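Keeping a Second Screen Busy: notes for the afternoon session on small-town cinemas
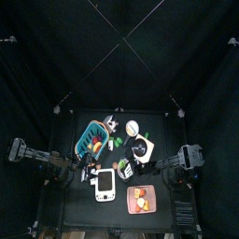

Start with the small room. The Bunting in Flisville has 2 screens, one with 403 seats and one with 43, and this talk is mostly on the one with 43. It used to be a storage area and then a party room. When we made it a proper auditorium, the thing we underrated was how much light comes back off the walls. Look at the box on the slide: black fabric or panels on every side, a black tabletop, and the toy kitchen pieces in the middle are what you look at. A small screening room needs the same treatment. In a big house the side walls are a long way from most of the seats. In a small one they are right next to you, and a cream wall lights up every time there's a snow scene.

So walls first, then projector. We did it the other way around and spent money on brightness we didn't need. Matte paint on the ceiling, fabric on the sides up to the height of the screen, dark carpet. The fabric has to meet fire code for a public assembly space, so get the certificate from the supplier before it goes up. Ours came two weeks after the fabric did and the inspector would not sign without it.

(Ask for hands: who has a room with fewer than 60 seats? Who has one sitting closed on weeknights?)

Scheduling

For the first year we used the small screen as overflow. A film opened in the big room, and when it slowed down it moved across. This is what most people do and it works well enough, but it means the small room only ever shows films that people have already decided to skip. The box office reports showed it plainly. Weeknight shows in there were running with five or six people.

What we changed: the small screen now has its own schedule, fixed a month ahead, and it goes out on its own printed card. Two shows a day, one at 4:15 and one at 7:30. The times don't move. Customers told us they had given up checking the website because it was different every week. The 4:15 is the one I would fight for. Older customers like it, they can drive home before dark for most of the year, and the concession stand is staffed anyway for the early show in the big room.

Hold the card at one page. Ours grew to four pages by March and people stopped taking it.

Booking terms

This is where a lot of you will have trouble, so take it slowly.

A distributor with a wide release will want a clean screen, meaning all shows, all week, for a set number of weeks. You can't split a screen between two titles under those terms. For the big room we accept that. For the small room we mostly book films that are past their opening weeks, or that come from smaller distributors who are happy with four or five shows spread through the week. Clandgate has been good about this. They let us take a title for the 4:15 only and give the evening to something else. Ask for it in writing each time, as the person who agreed to it on the phone may not be the person who reads your report.

Minimum guarantees matter more in a small room. If the guarantee is set for an average house and you have 43 seats, you can sell out every evening show and still owe money after the staff are paid. Work out the figure before you say yes. I use the number of seats, times the number of shows, times a third, times the average ticket. If the film share of that doesn't cover the guarantee, I pass.

(If someone asks what our split is, say it varies by title and move on.)

Ticketing

We moved to Adari for ticketing when the second screen opened. Good points: reserved seating in the small room and open seating in the large one, under the same login. The end-of-night report is on one sheet. Less good: refunds take too many steps, and the seat map on a phone is hard to use if you have big thumbs. I've told them both things.

Reserved seats are worth having in a small room. With open seating, people came forty minutes early to get the back row and stood in the lobby, where they blocked the concession line. Once the seats were numbered they arrived ten minutes before and bought popcorn on the way in.

Sound between rooms

Next slide is the floor plan. The shared wall is the long one on the left.

We had one bad month with an action film in the big room and a quiet family drama in the small one. Every complaint card said the same thing. A second layer of drywall on our side, hung on resilient channel, took care of voices and music. It did very little for bass. What helped with bass was moving the big room's subwoofers off the shared wall, and that cost us an afternoon and some cable. Do that before you buy anything.

The rest is scheduling. If there is a loud title next door, I put a comedy in the small room.

Staffing

One extra person on weeknights covers both screens if the start times are at least 20 minutes apart. Closer than that and you have two lines at one counter. Cleaning the small room takes under ten minutes, so the gap between shows can be short, but leave time for the captions and audio description units to be checked and put back on charge. We lost track of that twice and had to apologize to a customer both times.

Handouts are at the side table: the guarantee worksheet, one month's printed card, and the supplier list for fabric and carpet. The worksheet has a blank column on the right for your own seat count.

Questions until 3:45, then the room is needed for the next session.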